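Pasalen hand-held grippers: a review after a month of fruit and veg
By Ritu Thakur

I bought the Pasalen pair in August to record demonstrations for a two-armed robot. You hold one gripper in each hand, do the job yourself, and the recordings are used to train the arm later. My job was sorting: fruit into a tray, vegetables left on their plates. I did all of it at home on the bed, with a plastic sheet over the cover.

Setting up took most of a morning. The Restport software found the left gripper at once and the right one on the third try. After that I had no trouble with pairing.

The ribbed blue pads are the best part. They take an orange from either side without much squeezing, and plums need only a little more care. 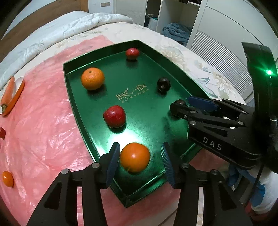
Do you need a robot to make use of them?
Only at the end. Recording and checking are done with the grippers and a laptop, and the arm comes into it once you have enough good runs.

I kept 608 runs out of 1000, which is lower than I wanted. Most of the ones I threw out were my own fault, usually for moving both hands at once and knocking the tray. Slowing down helped, and so did putting the small things in first.

Small red fruit is where you notice the size of the jaws. A mandarin gives you plenty to aim at, but with anything cherry-sized you have to come in square or it rolls off.

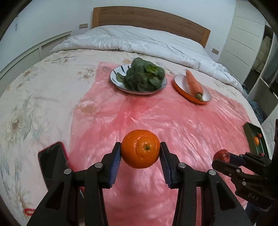 My wrists were sore after 30 minutes, so I worked in short sessions and changed the order of the fruit between them. The older Prekau set I used before was lighter — but its pads wore smooth, and I went back to it only once.

The battery lasted well. The manual is poor, and the page on calibration refers to a menu I couldn't find. Support at Vishwakarma, where I bought the pair, answered in 24 hours with the right steps.
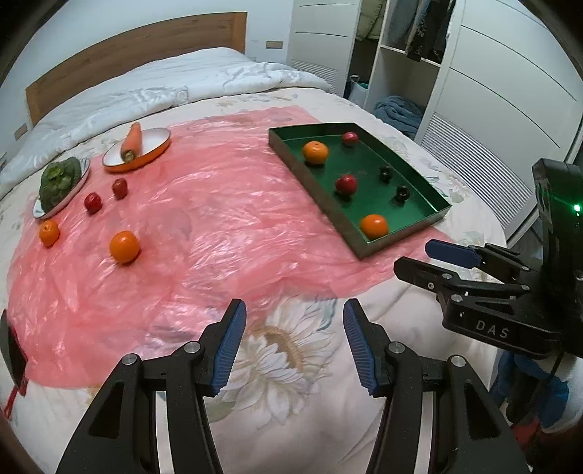
Would I buy them again?

Yes, for table-sized jobs with things you can pick up in one hand. I would want a lighter body before using them for longer sessions, and a narrower set of pads for small items.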